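Home Getting Started Your Board Care Spares Contact

Section 5: Setting out the board and the shape blocks

Welcome back! If you have followed Section 4, your blue Wotow table top is already in place and you are ready for the nice part, putting out the board and the blocks. Please take your time over it (there is no prize for being quick, and a board that sits well now will save you fiddling later on).

1. Wipe the blue table top with a dry cloth. Crumbs and grit love those little round holes, so go over it twice if the table has been standing for a while.

2. Lift the wooden board with both hands and lower it flat onto the table top. Leave a border of blue at the left, at the right and along the front edge.

3. Press gently on each corner in turn. If the board rocks, lift it off again and feel underneath for anything trapped – a stray crumb is the usual culprit.

CAUTION: Please don't slide the board across the table top. It can scratch, and it will certainly pinch a finger sooner or later.

4. Take the blocks out of their bag and sort them by shape. You will find cylinders, stars, a heart, a triangle and a cube, in red, green, blue and yellow. Our Coltstead sets are mixed on purpose, so don't worry if yours has more of one color than another.

5. Stand the blocks toward the back of the board and keep the front half clear for play. They don't need to be in rows! Ingegerd Dahlgren, who wrote the first version of this guide, always liked them a bit scattered, with two stars side by side and a few others huddled together, and children do seem to reach for them more readily that way.

NOTE: The sides of the blocks are textured for grip. If they start to feel slick, wash them in warm soapy water for 30 seconds, rinse, and let them dry fully before they go back on the wood.

WARNING: Small parts. Keep the blocks away from children under three.
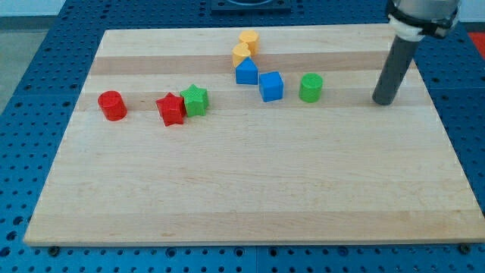

Fig. 39. Board on the table top, shape blocks set out toward the back.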